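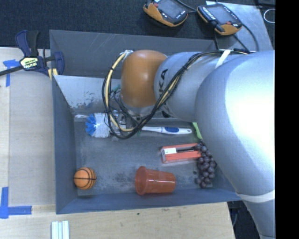 Kpodo Books will publish "The Flastomance Letters," a narrative history of a family-owned shipping company and the daughters who fought over it, in April. The book covers almost 100 years, from the founding of the Flastomance line to the sale of its last office building, and it is built mainly on letters the family wrote to one another and never meant to share. Much of the second half concerns the founder's granddaughters, who understood the business far better than the men they hired to run it.

The letters came to light when a house in Plevero was cleared for sale. They had been stored in 11 trunks, sorted by sender, with many of the envelopes still sealed. The author spent three years reading them and checking them against court filings, shipping records and the minutes of the company's board. Where the papers disagree, the book says so and prints both accounts.

At the center of the story are two sisters who stopped speaking after their father's will was read and went on running separate halves of the same business. They lived on the same street. They communicated through lawyers, and later through a bookkeeper who kept copies of everything. The bookkeeper's notes – dry, exact and often very funny – are quoted at length for the first time.

"I started out thinking this was a book about money," the author said. "A lot of it is about who was allowed into the office, and on which days."

The hardcover edition includes a family tree, two maps of Plevero harbor and a full set of source notes. An audio edition will be released the same day. A reading group guide can be requested from the publisher at no charge.

Advance copies are available to reviewers, librarians and booksellers from Tue 6 March. Requests should go to the Kpodo Books publicity desk and should state whether a printed or electronic copy is preferred. Printed copies are limited and will be sent in the order requests come in.

Distribution to bookstores and libraries is handled by Flokby. Stores wishing to host an author event should contact their Flokby sales representative.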